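3/4/18

Slept badly and got up before the heating came on. Spent most of the morning on the bedroom, which I had been putting off since the trip to Wuseck. The wardrobe is still not sorted. I took out the summer things, looked at them, and put them back in the same bag until August.

The bed took longest. We have too many covers and I can never decide which ones should be on it at this time of year. The nights are still cold here, so I left the plush blanket on and folded the heavier bedding up toward the pillows, with the yellowish quilt on top of it. If it gets cold at four in the morning I can pull one down without turning on the lamp. The two pillowcases don't match. The lilac one had a partner once, but it tore along the seam last year and I used it for dusters.

Paid the electric bill after that – 291, less than last time. The man from Etik called about the washing machine and wants 1,128 for a new one delivered and fitted. I said I would think about it. The old one still works if I keep the loads small, and that means one cover at a time. The elephant cover is a load all by itself.

I bought that one in Serra, at the shop next to the bus station. I had gone in for a tablecloth. It cost more than I meant to spend, but it is the only thing in the room I would take with me if we moved to Zutstead.

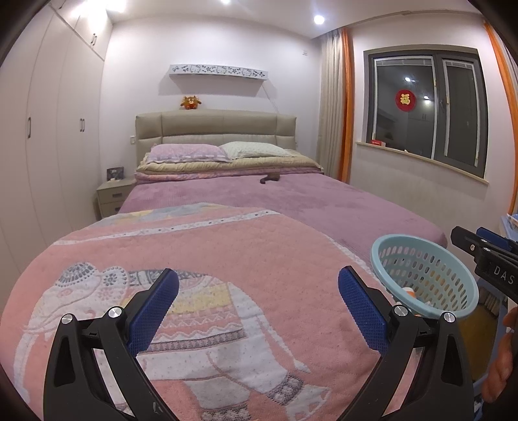

Had soup for lunch and then lay down for half an hour, which undid part of the work. Got up and straightened everything again. The elephant is on the foot end now, where it gets less wear, and I think I will leave it there. The white parts show every mark and I don't want to wash it more than I have to.

Walked to the post office at three. The line was long and I came home without stamps. Rain by five. Made a list for tomorrow – stamps, thread for the quilt edge, call Etik back and ask if they would take 31 a month.

Bed early tonight.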